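Home Notes Minutes Workshop Calendar Join Contact

June
Posted by the minutes secretary

MINUTES OF THE TABLE CELL UPKEEP MEETING
Wirkville workshop, upstairs room, 7 p.m.

The chair opened the meeting a few minutes late, the kettle having been slow, and thanked everyone for coming out on such a miserable wet evening. Apologies had come in from the two members who usually look after the wiring, and the chair asked that their written note be read under item 3, which it was. A warm welcome was given to the three newer members who have signed up for the upkeep roster, and it was hoped they wouldn't be put off by the length of what followed.

1. Minutes of the last meeting

Taken as read, with one correction. The minutes had said that the left arm was greased at the shoulder. It was greased at the elbow. The member who did the greasing was quite firm on the point, and the book has been changed to match.

2. How the cell has been running

The member keeping the log reported that the two-armed cell was switched on for 62 hours since we last met, which is a good deal more than the stretch before. Most of that was ordinary pick-and-place practice at the table, moving household things and toys from one spot to another. The right arm stopped itself on 29 occasions. The log gives the joint and the time for each one, and the great majority are at the wrist, when the arm is reaching low and well out to the side.

There was a long and good-natured discussion of this. One member felt that the Grumer controller was simply being fussy and that the torque limit could come up a notch. Another, who has spent more evenings with the thing than the rest of us put together, said she would be sorry to see the limit raised before somebody had taken the wrist cover off and had a proper look at the belt — it was last tensioned before the winter, and the cold does seem to let it go slack. The meeting came round to her view. The limit stays where it is for now.

It was also mentioned that several of the stops were logged only as "stopped". The chair asked, kindly but clearly, that people write a few more words than that.

Action: wrist cover off, belt checked and tensioned, result written in the log before the cell is used again for anything longer than a test.

3. Cables and the table itself

The note from the wiring pair was read out. They have re-tied the bundle behind the left arm with hook-and-loop straps in place of the zip ties, which had begun to bite into the sheath at one of the bends. They would like the same done on the right side and have left enough strap in the second drawer for whoever gets to it first. They also asked that no one pull a cable tight to make it look tidy. The arms need that slack at full reach, and a tidy cable that is too short will work its connector loose sooner or later.

On the table, the question of cleaning came up again. We have been through two sorts of spray and neither was well liked, one leaving streaks and the other a smell that hung about until morning. It was agreed to go back to a damp cloth and a drop of dish soap, followed by a dry cloth, and to do it at the start of a session as well as the end. Crumbs and bits of fluff get picked up by the finger pads and then carried onto everything else.

Glare was raised under this item too. The cameras don't care for a bright patch on the tabletop, and depending on how the ceiling lights are switched there is nearly always one somewhere. A member offered to bring in some diffuser sheet left over from a kitchen job and try it over the nearest fitting. The offer was gratefully accepted, on the understanding that it comes down again if it sags.

4. Grippers

This took up most of the evening, as it generally does.

The new finger plates from Iglesias arrived and were handed round. Everyone thought them nicely made. They are a touch thicker than the old ones, so the closed position has to be set again after fitting, and the screws supplied with them are longer than the ones we have been using. Please don't mix the two lots. A long screw in the old plate will come through the far side and scratch whatever is being held, and one of the good bowls has already suffered.

The procedure for fitting was talked through for the benefit of the newer members, and the chair asked that it be put in the minutes so it can be copied out and pinned up by the cell:

Park the arm with the gripper over the table and take the power off at the wall, and hang the tag on the switch. Put a folded towel underneath to catch anything that drops. Take out the screws from the tip end first and keep them in the lid of a jar. Wipe the seat clean and look for burrs. Lay the new plate on and start every screw by hand before tightening any of them, then go across from corner to corner, snug only. A small dab of the blue threadlocker on each, and no more than that. Power back on, run the close routine with nothing between the fingers, and save the new zero. Then try it on something soft before trying it on something that breaks.

There was some talk about the last line. The feeling was that soft toys are the best first test by a long way, as they forgive a squeeze that is too hard and don't roll off when the squeeze is too light.

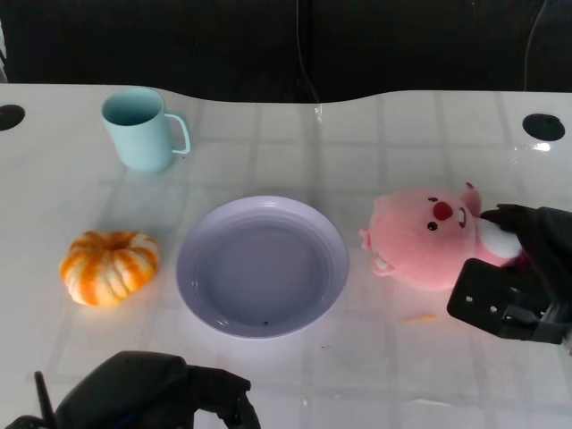 The grip force for soft things was the next matter. At present it lives in a settings file that anybody can change, and over the past while it has been changed by nearly everybody. We have found it as low as a whisper and, on one occasion, sitting at 3000 on the controller's own scale, which was somebody's typing and was spotted before any harm came of it. It was agreed to keep one saved setting for soft items and one for crockery, both named plainly, and that anyone wanting to try a different value should save it under a new name with the month in it.

A member asked whether crockery ought to be lifted by the arms at all until the belt has been seen to. After a little back and forth it was agreed that mugs and plates may be used with the left arm only, and kept low over the table, until the wrist job on the right is signed off.

5. Spares and ordering

The spares drawer was gone through during the tea break. We are down to our last set of finger pads and have no spare wrist belt whatever, which rather took the meeting aback. Clisura can supply the belt from stock but has a minimum order, so it makes sense to put the pads and a length of cable sleeve on the same order and save paying the postage twice. The old finger plates are to be kept in a labelled bag. They are worn at the tips, though perfectly good enough for practising the fitting on.

Action: order to go in this week, with 2 belts so that there is one on the shelf.

6. The roster

The roster was filled in as far as the end of the next school term. Mornings remain hard to cover and evenings are oversubscribed, same as ever. Each of the newer members has been paired with someone who has done a full check before, and they were encouraged to ask as many questions as they like, and to be the one holding the screwdriver.

The start-of-session check stays as it is: emergency stop pressed and released, both arms homed, both grippers opened and closed once, cameras wiped with the proper cloth (the grey one — the yellow one is for the table), log opened and the time put in.

7. Other business

The stool with the wobbly leg has been mended and may be sat on.

It was asked whether the emergency stop on the long lead could be mounted somewhere fixed, as it tends to wander and was last found on the windowsill. A bracket will be made up from scrap and fixed at the front of the bench within easy reach of the operator's left hand. The two left-handed members asked that it be tried on the other side as well before anyone drills a hole, and this was felt to be very fair.

Somebody has borrowed the small hex keys. Could they please come back to the tray.

The meeting closed at 9.10 p.m. The next will be held in the same room, once the belt has come and been fitted, and the date will go up on the door.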